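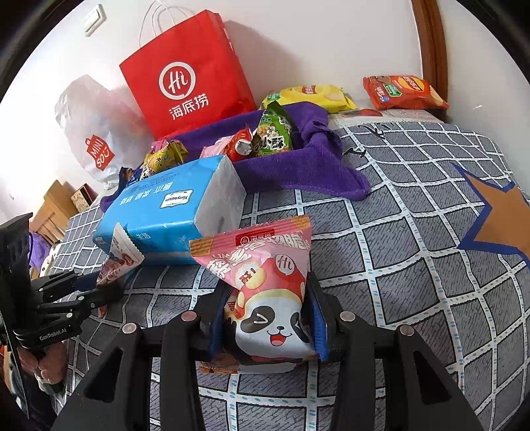
How does a machine learn to pick up a bag of crisps? It learns from people who did it first, many hundreds of times, and whose movements were recorded from start to finish.

Reading time: 4 minutes

When I first wrote to the Plistus project in January, I expected to be shown a laboratory. Ilgın Yazıcı, the coordinator, sent me instead a list of bedrooms and kitchens. Her collectors work in pairs or alone, with a gripper in each hand, and they handle what is already in the room: snacks, tissues, towels, shopping bags.

"A laboratory table teaches the model about a laboratory table," she told me. "A blanket is a more difficult teacher, it moves under everything."

The rules of a session fit on one page. One example is one object, from the moment of approach until the release. The collector should move at a normal speed and should not correct a bad grasp with the fingers. If the bag falls, the recording is kept and marked as a drop. I was surprised by this last point, but Yazıcı was firm. In her opinion the early sets were too clean, and a model which had never met a failure did not know how to continue after one.

Soft packets are the hardest category. A box has the same shape each time. A packet of biscuits has air inside, it bends, it turns between the pads, and its shiny surface looks different from every side. The Plistus set has at present 1,156 accepted examples with soft packets. A further 621 were refused, most often for a dull reason: the two hands were not synchronised, or the object was hidden for too long.

I tried it myself for 15 minutes. The grippers are not heavy at first, but the wrist understands them later. One must also forget the own fingers, and this took me longer than I would like to admit.
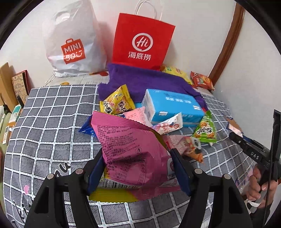

Greer Lamont is less sure that the amount matters so much. In her view 600 well-chosen examples would do the same work, if the collectors changed the room more often and the objects less. Yazıcı does not fully disagree — she has asked for more homes for the next round — but she wants to keep the same objects inside each home, so that the two things can be compared.

There remains the question of the labels. Each example receives a short sentence, written by the collector on the same day. "Take the pink bag and put it down" is a good sentence. "Tidy up" is not, as it can mean anything. The tool for writing them, called Riter inside the project, refuses a sentence without a verb and an object. The collectors complain about it regularly.

Comments (3)

Macaraeg: Do you keep the left and right hand as separate files? We had much trouble with this.

oldgetel: Agree with Lamont. Change the rooms!

Pia: My wrist hurts only from reading.

Contact the editors | © 2021 | Back to top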